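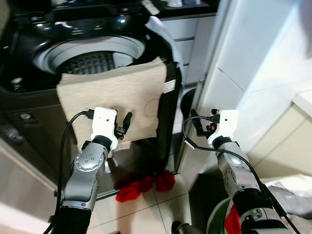 What do you do about laundry when your building's machines are always taken? In Hitcombe you can now walk over to the new wash room on the Lultport side of the footbridge, drop in your load and read a book until it's done.

29 September 2022

I've been waiting for this one, and I know plenty of you have too! The neighborhood wash room opened its doors this week in the old Bidby shoe store, and I went over on the first morning with two bags of towels and a comforter that hadn't fit in my own washer since the day I bought it. It's small, it's bright, it smells like fresh paint, and I was very happy in there for most of a morning.

The first thing to know is that the washers are top-loaders. I heard some grumbling about that in line (people have strong feelings about washing machines, more than I expected), but I'm on the side of the top-loaders. You lift the lid, you look down into a steel drum full of little holes, and you can drop in the sock you forgot without flooding the place. My back likes it too. The one I used was black, with a glossy panel along the back that lights up in white and blue once it's on, and it took me a minute to find the setting for bulky stuff. If you're stuck, there's a sheet of instructions taped up by the door, and the large print version is on the back of it.

There are 9 washers and the same number of dryers. A regular load is $2, the dryer is included if you use it right after, and you can pay with a card or with the tokens they sell at the desk. No coins, which I found out after I'd emptied my change jar into my coat pocket and clanked the whole way over the footbridge. The comforter cost the same as the towels, so I'll be bringing the other one next week, and maybe the dog's blankets. They do ask that you shake pet hair out first, and there's a spot out back for that.

What I liked best was the little lesson they ran at ten o'clock. It was meant for kids going off to live on their own, but half the people listening were my age. We went over sorting, and how much soap you need (a lot less than I've been using, apparently for thirty years), and why you shouldn't cram the drum full to the rim. The woman next to me had washed a new red dish towel with her cream-colored napkins and wanted to know if they could be saved. The advice was to wash them again right away, keep them out of the dryer, and try an oxygen bleach soak overnight. I wrote that down. Reds go by themselves the first few times, even if it means a tiny load.

There was some good talk about smells as well. If your towels come out musty, leave the lid up between loads so the drum can dry out, and wipe down the rim with a rag while you're at it. I did mine when I got home and I'm not going to tell you what color the rag was afterward.

The room cost more than first planned, as these things do. Money came from the Masanja Fund and from the spring raffle, where 139 of us bought tickets and I won a jar of pickles. They're hoping to get to 1,000 loads by the end of November, and if they do, the hours will be stretched into the evening, which would be great for anybody with a day job. Right now it's open from eight until four, with the last wash going in at two-thirty.

A few odds and ends. Bring your own detergent if you're picky, otherwise there's an unscented one at the desk for fifty cents a scoop. The folding table is long enough for a king-size sheet if the person across from you is feeling generous. Parking is the same headache it always was on that block, so I'd take the footbridge with a cart if you can. The bench by the window gets the sun until lunchtime and goes fast.

Oh, and somebody left a blue striped pillowcase in the dryer closest to the door. It's folded up at the desk if it's yours. The next lesson is on stains, same time, free again, and you're welcome to bring the worst thing you own. I've got a tablecloth with gravy on it from last year all picked out.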